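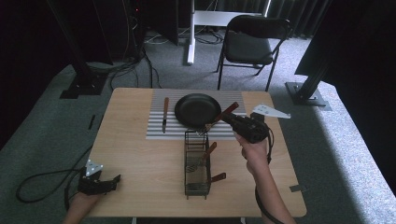
The Case for Teaching Cooking Again

Jul 23, 2024

By Sarmīte Kļaviņa

The Keltberg school district will decide this fall whether to restore cooking to the required course of study in grades seven and eight. The subject was dropped when the old Badon Street building closed, and it has survived since then only as an elective at one of the district's schools. I urge the board to bring it back, and to do so for every student.

The usual argument for cooking classes rests on health. It is a fair argument, but I believe it has been asked to carry too much. A course that meets twice a week will not undo the effects of long working hours, high rents, or a neighborhood without a good grocery store. When supporters promise lower rates of illness, they invite the board to measure the course against a goal it cannot meet, and the course is then cut for having failed. This is very nearly what took place in our own district.

The better argument is that cooking is ordinary knowledge, and that schools exist in part to pass on ordinary knowledge to those who would not otherwise receive it. Some children learn at home how to tell when an onion is done, how long rice will keep, and what to do with half a cabbage. Many do not. Their parents may work evenings, or may never have been taught themselves. We do not accept such differences in reading or arithmetic, and the district should not accept them here.

Opponents have raised the matter of cost, and they are right to raise it. A full teaching kitchen with gas lines, hoods, and fixed stations is expensive to build and expensive to insure. The proposal before the board does not call for one. It calls for portable burners, shared equipment, and a class size of 20, with materials moved between rooms on carts. The Rutudgate schools have worked in this manner for five years. Their teachers report that the limits of the equipment have shaped the lessons for the better, as students learn dishes that can be made in one pan and on one burner, which is how many of them will cook when they first live on their own.

A second objection concerns time. The school day is full, and each department can show that its hours are already too few. I do not dismiss this. I would point out, however, that the cooking course as drafted takes up work now done elsewhere. Students scale recipes up and down, which is a lesson in fractions. They keep written records of what they made and what they would change. The science staff at the Jõgi campus have offered to move their unit on heat and mixtures into the kitchen period, and their offer deserves a serious answer.

There remains the question of safety. Sharp tools and hot surfaces do call for close supervision, and the district should pay for a second adult in each room. Yet the shop program has managed far greater risks for decades, and no member of the present board has proposed to end it. Children of twelve and thirteen are able to handle a knife with care when they are shown how and are given enough time to practice.

I would add one caution to those who share my view. The course should not become a place to correct what families eat. Students will bring different customs, different budgets, and different rules of faith to the table, and the teacher's task is to widen what they can do - not to pass judgment on their suppers.

The board has set aside time for public comment at its October meeting. Written statements may be left at the district office before then. More than 1,000 residents signed the petition that placed this item on the agenda, and I hope that a good number of them will attend and speak.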